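Varnis hand-held gripper pair: build notes and data card

Varnis is a pair of hand-held grippers built in a shared workshop, plus the recordings made with them. This file covers the hardware, the recording layout and the known faults. Drawings are in /cad, logger code is in /logger, and recordings are under /data by task name.

Last revised 6/22/22 by Maya Issa. Logger and file format by Khalil Nseir.
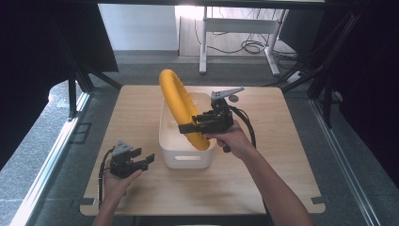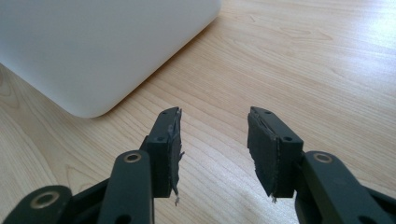

Top: both grippers in use at the square table, bin task. Bottom: finger pads and linkage from a gripper camera.

Status

Usable. The mechanical design is frozen at revision 3. The logger is still changing, so check the format number in each file header before you parse anything.

Hardware

Each unit has two black fingers on a linkage, driven by the trigger. Linkage pivots run in brass-coloured bushings pressed into the arms. Ream the holes after painting. If you ream first, the paint closes them up and the fingers bind near full open.

Foam pads are glued to the inner faces of the fingers. They are a wear part. The edges tear first, then the layers start to separate. A frayed pad still grips soft stock well enough, but it lets smooth plastic slide, and recordings made on old pads should be marked as such (see pad_state below).

The light grey perforated plate on top is a common mounting plate. It is the same part on the left and right units. Use thread locker on its screws.

Both units are cabled. The cable leaves at the back and should hang in an open loop with enough slack to reach the far side of the table. Do not tape it to your forearm. The first few Sonlow sessions were done that way and the wrist angles are stiff and not much use.

Assembly order

1. Press bushings into the linkage arms.
2. Fit arms to the body and check for free travel with no spring.
3. Fit the spring and trigger.
4. Bolt on the fingers. Close them fully and check that the inner faces meet square.
5. Glue pads with the fingers open. Leave overnight.
6. Fit the top plate and the camera.
7. Route the cable and run logger/check_travel.py.

Step 4 is the one people skip. A finger that is out of square wears one side of its pad quickly and throws off the closed reading.

Recordings

There are 200 recordings in the current set, split across two tasks.

sonlow: pick up soft items from the table with one hand.
ledik: work a bendy foam tube in and out of a white plastic bin, using both hands.

Each recording is a folder with these files:

left.mp4, right.mp4: gripper camera video
head.mp4: view from head height
travel.csv: timestamp, left opening, right opening, in millimetres
meta.json: task, operator, hardware revision, pad_state, notes

pad_state is one of new, worn or torn. It is set by hand at the start of a session and is not updated if a pad fails partway through. Treat it as a hint.

Time base

All streams are stamped by the same machine. The head video lags the gripper videos by 23 ms. This has been left in the raw files. Call align() in logger/sync.py to remove it, or subtract it yourself, but don't do both.

Known problems

The closed reading drifts as the pads compress. Run the zero routine after every pad change and at the start of each session.

Glare on the table washes out part of the gripper video when the sun is on that side of the shop. We tried a matte mat and dropped it, as the foam dragged on it and changed how the tube moved.

11 recordings from March have left and right swapped in travel.csv. They are listed in data/swapped.txt and the loader fixes them on read. If you use your own loader, you have to fix them yourself.

The tube can hide one gripper from the head camera for long stretches. No labels are given for those parts.

Intended use

Checking gripper designs, and small experiments in learning from demonstration. The set has one table and two operators, so don't expect anything trained on it to carry over to another room.

Changes

Revision 3: bushings added at the finger pivots, longer cable, common top plate.
Revision 2: Yammine trigger layout replaced with a straight pull.
Revision 1: first working pair. No recordings kept.

Contact

Hardware questions to Maya, file format and sync to Khalil. Please include the recording folder name and the contents of meta.json.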